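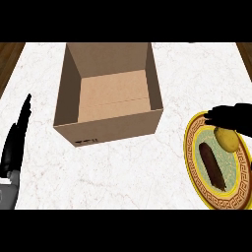 Conciliación de la medicación tras el alta: entrevista con Athina Psarras

Athina Psarras coordina desde Drincombe el servicio de enfermería domiciliaria de Gundlow. Su equipo revisa el tratamiento farmacológico de los pacientes crónicos que regresan a casa después de un ingreso. Entre junio del año pasado y el cierre del último ejercicio se completaron 1.039 revisiones.

El procedimiento parte de dos documentos: el informe de alta y la hoja de medicación activa de atención primaria. «Se cotejan principio activo, dosis, vía y pauta, en ese orden», explica Psarras. «La discrepancia más frecuente es la duplicidad: el hospital prescribe un genérico y el paciente conserva en casa la marca anterior».

La primera visita dura 30 minutos. La enfermera pide ver todos los envases, incluidos los de venta sin receta y los productos de herbolario, y anota la fecha de caducidad de cada uno. Los cambios propuestos se remiten al médico responsable; el equipo no modifica ninguna pauta por cuenta propia. «Un anticoagulante o una insulina con discrepancia se comunica por teléfono antes de salir del domicilio. El resto va por la vía ordinaria».

El registro se lleva en Gumano, una aplicación interna que sustituyó a las fichas en papel. Filippos Bakalis, farmacéutico del servicio, se encarga de validar las entradas. «El campo de alergias es obligatorio. Antes quedaba en blanco y no sabíamos si significaba "ninguna" o "no preguntado"», señala.

Sobre la adherencia, Psarras se muestra cauta. El recuento de comprimidos le parece un indicador débil y prefiere combinarlo con las fechas de retirada en farmacia. «Un blíster vacío indica que el comprimido ha salido del blíster».

El servicio atiende en la actualidad a más de 100 pacientes. La próxima revisión del protocolo incorporará la función renal como dato previo a la visita, siempre que exista una analítica reciente.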